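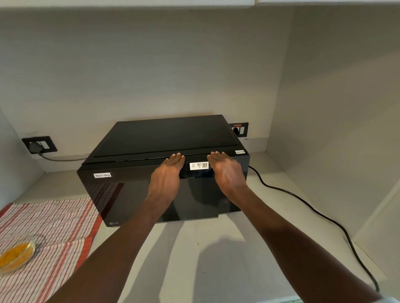

### 4.3. Separación por etiqueta en las cocinas compartidas

El corpus reúne 788 registros de uso procedentes de 11 cocinas compartidas, todas en edificios de la promotora Hamness. En este apartado nos ocupamos solo de los aparatos que calientan comida; las neveras y los armarios, donde la separación se hace por baldas, se tratan en 4.4.

La forma más frecuente de distinguir los aparatos es el rótulo adhesivo. Suele ser pequeño, en inglés, y no lleva más que el nombre de la categoría, sin instrucciones ni firma. En la figura 6, la pegatina blanca con el texto «Non-Veg» está cerca de la esquina superior izquierda de la puerta de un microondas LG negro. En el mismo frontal, arriba y en el centro, se ve otra pegatina blanca, la del producto, con pictogramas y un código QR. El rótulo de uso comparte así superficie con información de otro tipo. En las entrevistas, los residentes distinguían las dos cosas sin dificultad: la etiqueta del producto «ya no se mira», según un residente del edificio Trondwood, mientras que la otra se consulta sobre todo durante las primeras semanas.

Montecinos, en su trabajo sobre las residencias Wamine, llama a estos rótulos «normas de una palabra». Adoptamos el término con una reserva. En nuestro material la palabra sola no fija la norma completa. «Non-Veg» indica que en ese aparato se admite carne o pescado, pero deja abierto si también puede calentarse allí un plato vegetariano. En siete cocinas los residentes contestaron que sí; en las otras cuatro las respuestas se dividieron, a veces dentro del mismo piso. El huevo fue el caso más discutido. Dos residentes lo calentaban siempre en el aparato vegetariano y otros tres lo consideraban una falta clara.

La posición del aparato importa casi tanto como el rótulo. Cuando el microondas ocupa un hueco de la encimera, con pared a los lados y un armario encima, suele quedar poco sitio para dejar platos junto a él y la comida se prepara en otro punto de la cocina. Esto reduce los contactos accidentales entre recipientes, que eran el motivo de queja más repetido. En las cocinas donde los dos aparatos estaban uno al lado del otro —tres de las 11— las quejas se referían a tapas intercambiadas y a paños usados en ambos.

La limpieza se reparte siguiendo la misma división. Quien no usa el aparato marcado tampoco lo limpia, y varios residentes vegetarianos dijeron que evitaban incluso moverlo para pasar la bayeta por detrás. Telma Montecinos nos señaló, al comentar un borrador de este apartado, que en Wamine ocurría lo contrario: el turno de limpieza incluía todos los aparatos y el conflicto aparecía por ahí. No tenemos datos suficientes para decidir si la diferencia se debe al tamaño de las cocinas o a la forma de asignar los turnos.

Queda la cuestión de la duración. Los adhesivos impresos aguantaban bien en el cristal de la puerta; los escritos a mano se renovaban varias veces al año, y en cada renovación cambiaba algo del texto. En una cocina del edificio Nic Giolla, «Non-Veg» pasó a ser «Carne» y después «Carne / pescado». Los residentes más antiguos mantuvieron el nombre anterior al hablar del aparato, aunque ya no figuraba en él. En diciembre, con la llegada de tres inquilinos nuevos, se volvió al rótulo inglés. La segunda palabra del texto intermedio —«pescado»— se había añadido tras una discusión concreta, que se transcribe en el anexo B.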